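How to Prepare a Small Room for Painting

When we moved to our flat on Fraser Street, I wanted to paint the small bedroom in one weekend. I painted it two times, because the first time I did not prepare the walls and the paint came off together with the masking tape. In this page I write down the steps I follow now. They are simple, but you need some patience.

What you need

A bucket and two sponges
Mild dish soap
Filler for walls and a filling knife
Sandpaper, 120 and 180 grit
Primer
Masking tape and drop cloths
A screwdriver
An old brush for dust

All of this cost me 87 dollars, without the paint. If you already have a bucket and a screwdriver, you will pay less.

Step 1. Empty the room as much as you can

Take out everything that one person can carry. The heavy furniture goes to the middle of the room, with enough space so you can walk around it with a ladder. Cover it with a drop cloth and tape the cloth at the bottom. Take down the curtains and also the curtain rod. I left the rod the first time, and painting behind it took me longer than removing it.

Step 2. Remove the covers and the nails

Turn off the electricity for the room at the panel and check that the lights really do not work. Then unscrew the covers of the switches and outlets. Put the screws of each cover in a small bag and write on the bag which cover it is. Pull out the nails with pliers, slowly, with a piece of cardboard under the pliers so they do not press into the wall.

Step 3. Wash the walls

Mix a little dish soap in warm water. Wash from the bottom to the top, because dirty water running down a dry wall makes lines that are difficult to remove. Then rinse with clean water and the second sponge. Near the door and around the switches there is always grease from hands, so wash these places two times. In a kitchen you will need a stronger cleaner.

Leave the walls to dry during the night with the window a little open.
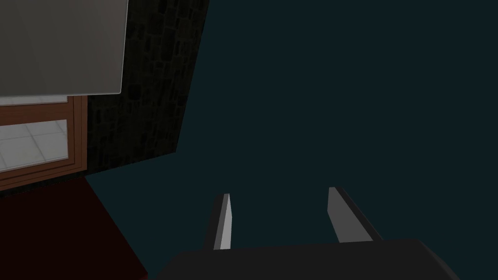

Step 4. Fill the holes

For small nail holes, one layer of filler is enough. Press it in with the knife and scrape away the extra immediately. For deeper holes use two or three thin layers and let each one dry. A thick layer dries on the outside and stays soft inside, and later it sinks and you see a small valley in the wall.

I use the ready-mixed filler from Drovel. It comes in a tub and you must close the lid well, otherwise next month it is a stone. The powder from Zinlow is cheaper and good for larger repairs, but you have to mix it yourself and use it quickly.

If there is a crack between the wall and the window frame, do not use filler there. Use paintable caulk, which can move a little when the wood moves.

Step 5. Sand

Start with 120 on the filled places, then go over them with 180. Close your eyes and pass your hand over the repair. If you can feel the edge, sand more. If the old paint is shiny, sand the whole wall lightly so the new paint has something to hold.

Wear a dust mask. If your house was built before 1978, the old paint can contain lead, and you should have it tested before you sand anything.

Brush the dust off the walls, vacuum the floor, and wipe the walls with a damp cloth.

Step 6. Tape and prime

Put the tape in short pieces, as long as your arm, and press the edge with a clean filling knife. Long pieces stretch and then they come loose.

Put primer on all filled places. If you go from a dark color to a light one, prime the entire wall. Read the can for the drying time and add some hours if the weather is humid. I did mine in June and I had to wait until the next morning.

Do not leave the tape on the wall for many days. Most tapes have a limit written on the package. Mine says 14 days, but I would not wait so long.

After this you can open the paint. Stir it well, also at the bottom of the can, and begin with the corners and the edges.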